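Effect of Layer Height on the Tensile Strength of Printed Nylon Brackets
Student project report, Hovetcombe Technical College
Submitted February 2, 2018

The aim of this project was to determine whether layer height affects the strength of small brackets made by powder bed printing. Parts were prepared in Estidix and built on the Tsikata machine in the Sudgate workshop.
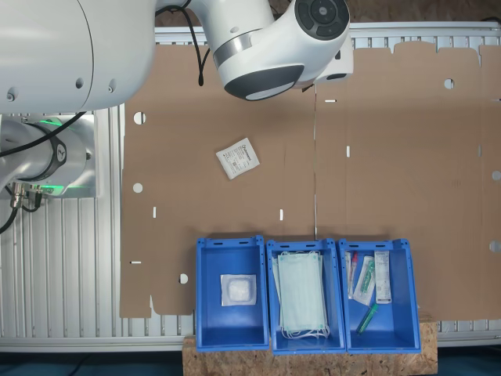 Two layer heights were compared, 98 and 200 microns. All other settings - laser power, scan speed and part orientation - were held constant. Each bracket was loaded to failure, with an upper limit of 2,000 newtons.

The brackets with thinner layers carried the higher load before failure. Breaks in the other group followed the layer lines. 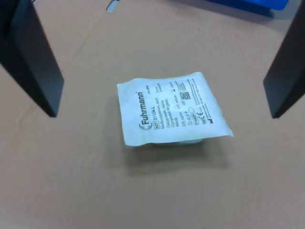 Figure 2. Gauze pouch on corrugated cardboard.

Further tests are planned for July.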